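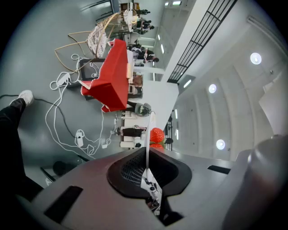

One reader writes in that the garden strawberry should not be called a berry at all, and that the article ought to say so up top. Fair enough. Botanically it is an accessory fruit -- the red flesh is the swollen end of the flower stem, and the real fruits are the "seeds" on the outside. Each of those is an achene with a seed in it. A big fruit may carry 200 of them.

24 shares | 6 comments

Origin

Garden strawberry is a hybrid, Fragaria × ananassa. Parents: 2 American species, one from the east of North America, one from the Pacific coast (the Chilean one, large fruit, pale). Crossed in France in the 1700s. Before that people in Europe mostly grew the small woodland kind. Still grown, mostly in home gardens. Very fragrant, poor keeper.

Types

June-bearing -- one heavy crop, late spring to early summer. Everbearing -- 2 crops, the second usually in August or a bit later. Day-neutral -- keeps flowering as long as temperatures stay mild. Among the regional varieties, Arari is an early June-bearer with firm flesh, Hoani a day-neutral for pots, and Flevia a late one that dosen't ship well but is liked for jam.

Growing

Full sun, slightly acid soil, good drainage. Crown level with the soil surface; too deep and it rots. Plants spread by runners, which root at the nodes and give free new plants. Beds usually replaced after three or four years as yields drop off. Straw mulch keeps fruit off the ground. Gray mold is the main trouble in wet seasons, then slugs, then birds.

The Bridance trial beds, 600 plants in raised rows, lost most of there early blossom to a late frost. Open flowers are killed just below freezing and the center turns black. Row cover helps. Later flowers on the same plants often set normally.

Harvest and storage

Picked fully red, with the cap on. Does not get sweeter after picking -- color may deepen, sugar won't. Keep cold and unwashed, a few days at most. Freezes well but goes soft when thawed, so frozen fruit goes mostly to jam, sauces and baking.

See also: raspberry, runner (botany), achene

Last edited October 24, 2026

Share this article | 6 comments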